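How to Write a Short Review of a Picture Book

A good picture book review can be written in an afternoon. The steps below are the ones we give to new reviewers at Wandcombe, and they work just as well for a school newsletter or a library blog.

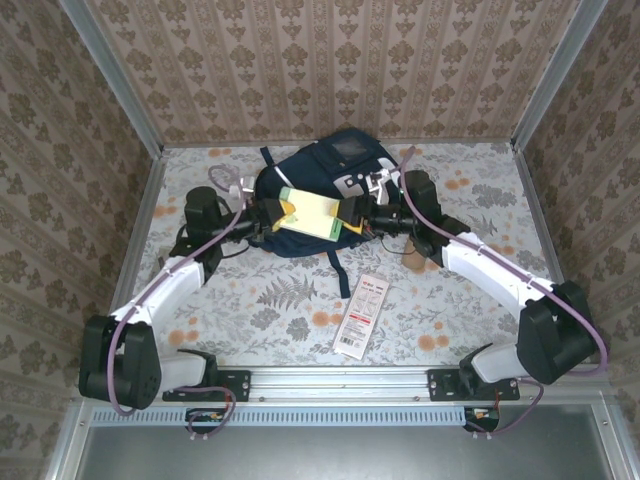 Before you start, check how long the review should be. Our standard notice is 80 words and a full review runs to three or four paragraphs. The method is the same for both, but for a short notice you will throw away most of your notes.

1. Read the book three times

Read it once straight through without a pencil. Read it a second time aloud, at the speed you would use with a child. Clumsy lines show up quickly when you have to say them. On the third reading, ignore the words and look only at the art.

Leave a gap between the second and third readings if you can. Even 15 minutes helps.

2. Take notes by page opening

Most picture books have no page numbers, so count the openings and number your notes that way. Write down where the story turns, where the page turn hides something, and any place where the art tells you more than the text does. Copy out one line you might want to quote and check the spelling against the book.

3. Write the plot in two sentences

Say who the story is about and what problem they face. Stop before the ending. If the book deals with death, war or illness, say so plainly here, as parents and teachers will want to know before they share it.

4. Describe the art

Name the medium only if the book tells you what it is, usually in small print on the copyright page. Otherwise stick to what you can see - the colors, the line, how much white space is left. Pick one opening and write about that one.

5. Give your opinion and back it up

Words like "charming" and "delightful" tell the reader very little. If the ending feels rushed, say which opening it starts to hurry on. One clear complaint is fine in a review that is mostly positive.

6. Suggest an age

Publishers print an age range on many covers. Treat it as a starting point. A long text with a quiet story may suit an older child than the cover says, and a wordless book can be used with almost anyone.

7. Add the book details

Put these on a separate line at the end:

Title
Author and illustrator
Publisher
Format and price
Suggested age

For translated books, add the translator's name and the original language. Small presses such as Baloch and Durkov usually print both on the title page.

8. Cut it down

Read the draft aloud. Take out any sentence that repeats the plot, then check every name again. Send the review as plain text, with the book title in the subject line.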